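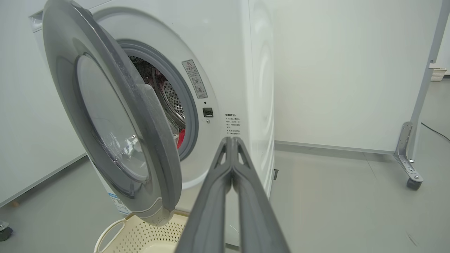
About us

Drurik is a laundry and clothes-care business in Wamton. We wash, dry, fold and return household laundry for people who live or work in the town, and we do the same for a number of small guest houses. We have two sites: the shop on Saarela Road, where you can drop off and collect, and the wash house behind Punura Yard, where most of the work is done.

How we started

The business began as an ironing service run from a back kitchen. Customers kept asking if we could do the washing as well, so we took on the lease at Punura Yard and put in our first machines. The shop came later. It used to be a shoe repairer's and we still have his counter, which is the right height for folding shirts.

What we do

Most of our work is ordinary weekly washing – clothes, towels, bedding and school uniforms. We use household front-loading machines for this, because one customer's load goes in one machine and is never mixed with anyone else's. Guest house linen goes through separately in the larger machines at the far end of the wash house.

Each order is given a number when it arrives and keeps that number until it leaves. The number goes on the basket, on the machine and on the finished bag. Last year we returned 2709 orders, and at present we have 424 households on our regular list.

How we wash

We empty pockets and close zips before anything goes in the drum. Clothes are sorted into lights, darks and colours unless you ask us to wash them together. A red top or a new pair of jeans is washed on its own the first time if you tell us it is new, so please do tell us. There is a space on the drop-off slip for this.

Our standard wash is at 40 degrees with a non-biological powder. We can use your own powder or liquid if you bring it in a labelled container. We don't use fabric softener unless it has been asked for.

When a cycle ends, the washing is lifted into a basket and checked before it goes to the dryer or the airer. Woollens, bras and anything with a "do not tumble dry" label are hung up. After the last load of the day the rubber door seals are wiped round, the powder drawers are rinsed and the doors are left open overnight. Filters are cleaned every week.

Prices and times

A standard load is priced by weight, with a minimum of 2 kilos. Washing handed in before 10am is normally ready the following afternoon. Duvets and heavy blankets take longer, and in January and February you should allow an extra day for them.

Ironing is charged by the piece. The full price list is on the wall in the shop and on our Prices page.

Collection and delivery

We collect and deliver inside Wamton and in the villages along the river as far as the old mill. The van goes out in the morning and again in the early evening. We leave bags with a neighbour only if you have written this on your slip. There is no charge for delivery on orders over £45.

If something goes wrong

Now and then a button comes off or a sock goes missing. Please bring the slip back to the shop and we will look into it. Small repairs to seams and buttons are done free if the damage happened with us. Odd socks are kept in a drawer under the counter for three months.

Visiting the shop

The shop is open from 8am to 6pm, with a shorter day on bank holidays. There is a parking bay outside for short stops, and a ramp at the side door. The wash house is not open to the public, so please bring all drop-offs to Saarela Road.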